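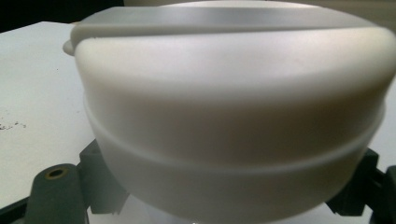
Last updated: July, 5:41 p.m.
By Ilir Zupan

Every trade show has a booth promising that software will fix the electrician shortage. At Iltmont this spring it was Thibodeau, whose Kilov app claims to cut a service call by 17 minutes. I asked whose calls. The rep said the figure came from a pilot with 20 crews, all of them picked by the company. 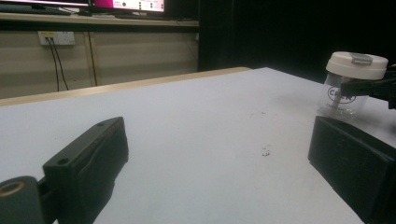

A clear jar with a white lid, on a white tabletop.

Contractors in Allonska have heard this before. They bought tablets, then a dispatch system, and they still can't find a journeyman who will work nights. An app won't pull wire through a crawl space. Thibodeau says a wider study is coming. I'd like to see who gets to choose the crews this time, and what they were paid to take part.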